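Lab Handout 4: Two Arms, One Pile of Laundry
Intro to Robot Manipulation, Spring section. Instructor: Smaranda Neagu. Revised 05/01/2023

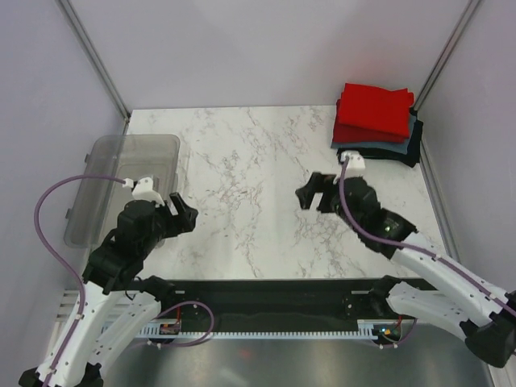
Last week every team got one arm to close on a foam block and felt pretty good about it. Cloth will fix that. A block has a front and a back and stays the same block when you let go. A dish towel has a front and a back until you touch it, and after that it has opinions.

The task. Take one folded cloth from the stack, bring it to the clear middle of the table, open it, fold it in half, and put it in the bin. Both arms have to take part. An arm that waves encouragingly from the side does not count as taking part (team Flirken, I am looking at you).

Before you start

Home both arms with the grippers open. Check that the purple cables have slack through the whole reach and do not snag on the wrist. If you need to move a cable, stop the arms first. Yes, even if you are quick. Everyone who has been pinched in this course was quick.

Put the bin back exactly where you found it when you finish. Team Swanson moved it two inches in February and then spent a whole session debugging code that was fine.

Recording your runs

You drive both arms by hand for the demonstrations, one person per side. Talk to each other. The most common failure in last year's set was two people pulling the same towel in opposite directions, each certain the other one was about to let go.

Last year's class left us 900 demonstrations. After we threw out the dropped cloths, the double grabs and the ones where somebody sneezed, there were nearly 91 left that I would show to a guest. Please aim for a better ratio. Slow and boring is what we want here.

Label each run as clean, messy or failed. Be strict. If the cloth goes into the bin as a ball, that is messy, whatever it looks like in your dresser at home.

Things that go wrong

Picking up two layers. Come in low and from the side, close slowly, lift a little, and look before you lift more.

Grippers bumping in the middle. Agree on who moves first. The software on our bench, Nukar, will stop both arms on contact, and it will then take its time coming back.

Dark cloths. The black one gave team Brarkenari trouble all month, as their edge finder kept losing the fold line. Start with red and work your way down.

What to hand in

Your labeled runs, your notes on at least one failure, and a page on what you would change. I read the failure notes first and enjoy them the most, so do not tidy them up too much.

Bench sign-up is on the door. Refold the stack before you leave. By hand is fine.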